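Ring skewer

A ring skewer is a small dish or garnish made by threading rings of food onto a thin stick. The stick is usually wooden or bamboo, and the rings may be cut from vegetables, fruit, seafood, sausage or a molded paste. The ring skewer belongs to the very large family of skewered foods, but it has a character all its own. A cube has to be pierced, while a ring already has a hole waiting, and that one difference changes how the food is cut, threaded, cooked and served.

Ring skewers turn up at picnics, on party trays, beside bowls of soup and on the grill. They are also a favorite first project in children's cooking classes, where a round of radish and a blunt stick can keep a table of six-year-olds happily busy for most of an afternoon.

Contents
1 Name
2 The rings
3 The skewer
4 Assembly
5 Plates and serving
6 Cooked forms
7 In teaching
8 See also

Name

Cooks use the name loosely. In its narrow sense it covers only food threaded through the hole, so that the ring hangs or slides on the stick. In the wider sense it includes any ring-shaped piece on a skewer, even one pierced through its wall on both sides. The second method is called cross-threading, and it holds the ring flat like a little wheel. Older home cookbooks sometimes say "hoops on a stick," a wonderful phrase that deserves to come back.

The food writer Sneha Nishad uses the terms "loose" and "locked" in her handbook Saxena Table, and many hobby cooks have picked them up. A loose ring hangs from the skewer by its hole. A locked ring is pierced and stays where it is put.

The rings

Almost anything that can be sliced across and hollowed out will make a ring. Red-skinned produce with a pale inside is especially popular, and it is easy to see why: every slice comes out with a bright rim and a light center, with no decorating needed. Radishes and small red apples both give this effect. Certain sausages and fish cakes do too, with a colored outer layer around a white or cream middle.

Common choices include:

Radish — crisp and peppery, good raw or lightly pickled
Small apple — cored first, then sliced across, and brushed with lemon juice to slow browning
Onion — separates into rings without any coring, though the inner ones are often too small to thread
Squid — a classic for the grill, naturally ring-shaped once the body is cleaned and cut
Bell pepper — large and wavy, usually locked
Cucumber — seeded with a narrow spoon or corer
Olive — pitted and sliced, the smallest ring in regular use

Thickness matters a great deal. A very thin ring of radish curls and splits when it is handled, and a thick one is heavy enough to tip the stick. Many cooks settle on 3 mm for raw vegetables and go thicker for anything that will see heat. The hole should be a little wider than the skewer for a loose ring. For a locked ring its size hardly matters, and attention shifts to the wall, which needs enough flesh on each side to take the point without tearing.

The knife should be sharp! A dull blade drags at the skin before it bites, and with red-skinned foods the color may smear or chip along the rim. A mandoline gives the most even slices, but the hand guard must always be used. Small round vegetables roll, so it helps to cut a sliver off one side to make a flat base. The sliver leaves a straight edge on each ring, and some cooks like the look.

The skewer

Thin wooden and bamboo skewers are the standard choice for small rings. They are light, cheap and slightly rough, and the roughness gives the food something to grip. Metal skewers suit large rings and high heat, though soft foods tend to spin on a round metal shaft. Flat metal skewers cure the spinning but are often too wide for a radish or olive.

A wooden skewer meant for the grill is soaked in water first. Advice on the length of the soak varies from kitchen to kitchen; 45 minutes is a comfortable figure for thin sticks, and leaving them longer does no harm. For cold dishes no soaking is needed, and a dry stick is easier to hold. It is worth running a finger gently along each one to find splinters before any food goes on.

Skewers for very young children should have the point snipped off with kitchen scissors once the food is threaded. Blunt-ended sticks are also sold for this purpose.

Assembly

Threading looks like the easy part. It is really the part with the most charm and the most small failures, and it rewards a little patience. Rings are laid out flat first, so that the holes can be seen and the broken ones set aside. The skewer is then held at a low slant, passed through the first hole and lifted just enough for the ring to slide down. Holding the stick upright and dropping rings over it works too, provided the other end is steadied in half a potato or a ball of dough.
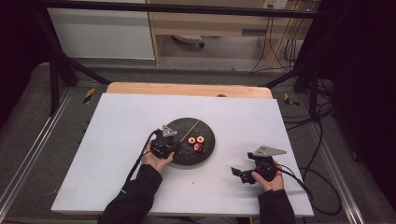
Small red-and-white food rings on a dark plate with a thin wooden skewer.

Cooks who work in quantity often keep the plate still with one hand and do all the moving with the other. A plate with some texture to its surface is a real help, as slices on smooth glaze slip away from the stick just when it is about to catch them. A pale board underneath makes it easy to spot stray bits, and a dark plate makes a light-centered ring stand out beautifully.

When rings of several sizes are used, there are two popular orders. The tapered order runs from largest at the handle to smallest at the tip. The mixed order alternates large and small, and gives a bumpy outline that holds dips and dressings very well. A locked piece, such as a cube of cheese or a whole berry, is often placed at each end to stop the loose rings from sliding off.

Plates and serving

Dark stoneware, slate and cast iron are the plates most often matched with brightly colored rings. The contrast is lovely, and even a few slices can look like a finished dish. The Lurnova pattern, a matte black picnic plate with a dimpled surface, has a loyal following among ring skewer fans. The Aletti tray has a shallow groove along one side so the sticks can rest without rolling.

Cold skewers are normally laid side by side with the handles pointing the same way. They can also be stood in a heavy glass, though raw vegetable rings slide down the stick if they have been threaded loose. Usual companions are salted yogurt, sesame dressing, soft cheese and mustard. Fruit rings go well with honey or a dusting of cinnamon.

Leftover rings keep best off the stick. Radish slices stay crisp in cold water in the refrigerator for a day or so, and then they begin to lose both color and bite. Apple rings are better dried.

Cooked forms

Squid and onion are the two great grilled ring skewers. Both cook quickly and are usually locked, with the skewer passing through each ring twice. Squid needs very little time over high heat and toughens fast if it is left. Onion wants the opposite — a slower fire and a brush of oil until the edges turn brown and sweet.

A gentler version known as the Jumel skewer is steamed. It uses rings of fish cake or firm tofu with slices of scallion between them, and it is served in a bowl of clear broth with the stick left in. The broth flavors the rings from the inside as well as the outside, and the result is one of the most comforting things that can be put on a piece of bamboo.

In teaching

Threading rings is widely used as a kitchen exercise for beginners. It trains both hands at once: one steadies, the other aims. Nishad's handbook, in the revised text dated 7 Sep 2023, gives 50 pairings arranged by difficulty, starting with wide cucumber rings on a thick stick and ending with olive slices on a cocktail pick. Her advice to new cooks is to begin with three rings and eat them before starting the next skewer.

See also

Brochette
Cocktail stick
Garnish
Kebab
Radish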